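Courses > Automation and Work > Unit 6 handout

Unit 6: Can machines do the chores yet?
Instructor: Torquil Matheson
Handout revised 2026-06-22

Read this before the session and bring it with you. The exercise at the end is due the week after. If you missed Unit 5 (welding and palletizing cells), read those notes first, as several terms carry over.

1. What we mean by a chore

For this unit a chore is a short job done by hand, in a place that was set up for people, with objects that were not made for a machine. Clearing a table is a chore. Putting phone cases on a display stand is a chore. Bolting the same bracket to the same panel in a fenced cell is not, even if a person used to do it.

The line is not sharp. A lot of shop-floor work falls in between: kitting, repacking returns, wiping down a bench at the end of a shift. In the Gastunthorpe case (reading 2) the managers called everything outside the cells "tidying." When the tidying was written down it came to 113 separate jobs, and most of them took under a minute.

2. Why factory methods do not carry over

A factory arm does well when the part arrives in a known spot, facing a known way. The fixture does much of the work. Take away the fixture and the machine has to find the object, decide where to hold it, and get its fingers there without hitting anything else.

Four things cause most of the trouble:

Finding the object. Cameras do poorly with clear plastic, glass, and polished metal. Depth sensors often report whatever is behind a clear part, or nothing at all.

Contact. A person feels a cup start to slip and squeezes harder. Many grippers have no sense of touch, or only measure motor current, which is a rough guide at best.

Variety. A home might have 100 different things on its kitchen surfaces in a week. A method that handles mugs may fail on a mug with a spoon in it.

Recovery. People drop things and pick them up again. A machine that has dropped something often does not know it.

3. How the success numbers are made

You will see claims like "works nine times out of ten." Ask what counts as one try. In the Zindard trial (reading 3) the team ran 1000 attempts at moving one item from a table to a rack. They reported 773 successes. Read the method section and you will find that a try counted as a success if the item was on the rack when the arm pulled back. Items that were upside down or in the wrong slot counted. So did items that knocked a neighbor over.

That does not make the trial a bad one. The authors say clearly what they counted. The trouble starts when the figure is quoted by itself.

Also ask who reset the table between tries. At Zindard a person did it every time. If a person stands next to the machine all day putting things back, the labor saved is small. Put that person in your cost table.

4. Speed

Most chore demos are shown sped up. Look for a multiplier in the corner of the video. If there isn't one, watch something that moves at a known rate, such as a person walking past or water running from a tap.

Slow is not always a problem. A machine that takes all night to empty a dishwasher may suit a home where the dishes are not needed until morning. On a shop floor the next job is usually waiting, so the pace matters a good deal more. Write down how long the task may take before you decide whether a machine is too slow.

5. Learning from people's hands

Programming each chore one at a time does not scale. Another way is to have people do the job many times while holding a gripper like the one the machine will use, with a camera on it. The recordings are then used to train a controller. The person's skill goes into the data, and the view is close to what the machine will have later.

Points to note for the discussion:

The person is limited to two fingers. This slows people down a lot at first. It also tells you something about the chore. If a trained adult can't do it with two fingers, a two-finger machine is unlikely to manage.

The camera sees what is near the fingers. Anything behind an object or above the view is missing, and the person may be using knowledge that never gets recorded.

Wear counts. Finger pads are soft so that they grip, and soft pads tear. A worn pad holds differently from a new one, and records made months apart may not match. Keep a note of pad changes in the log. 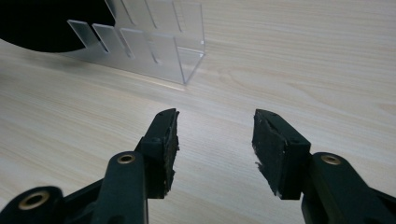

Fig. 6.1. Hand-held gripper, fingers open, with a clear acrylic stand on the table beyond. Note the ragged edges of the grip pads.

Use Fig. 6.1 for question 2 in the exercise. Think about what a camera has to go on where wood grain shows through a clear part, and how you would tell the edge of a tab from a reflection.

6. Where things stand

My own summary, which you are free to argue with in class:

Floor cleaning is solved well enough to sell. Moving sturdy items between known places works in many trials, with a person nearby. Folding, wiping, and sorting mixed items work in demos and fall off quickly in a new room. Anything with clear plastic, thin film, cables, or wet cloth is still hard.

The Alcantara survey (reading 4) is more hopeful than I am. The Flusto report (reading 5) is less so. They cover the same March and look at many of the same machines, so compare which tasks each one leaves out.

7. Exercise

1) Pick one chore you did this week. Write it as a list of steps, each one small enough that it either worked or didn't.

2) Using Fig. 6.1, list two ways a camera could misjudge the position of the stand, and one change to the work area that would help.

3) Give a rule for success for your chore in one sentence. Then give a case that passes your rule but that you would not accept at home or at work.

4) Do your chore with two fingers of one hand. Report the time and where you got stuck.

Two pages at most. Drawings are fine.

Questions about this handout: see the course office page | Copyright T. Matheson | Back to top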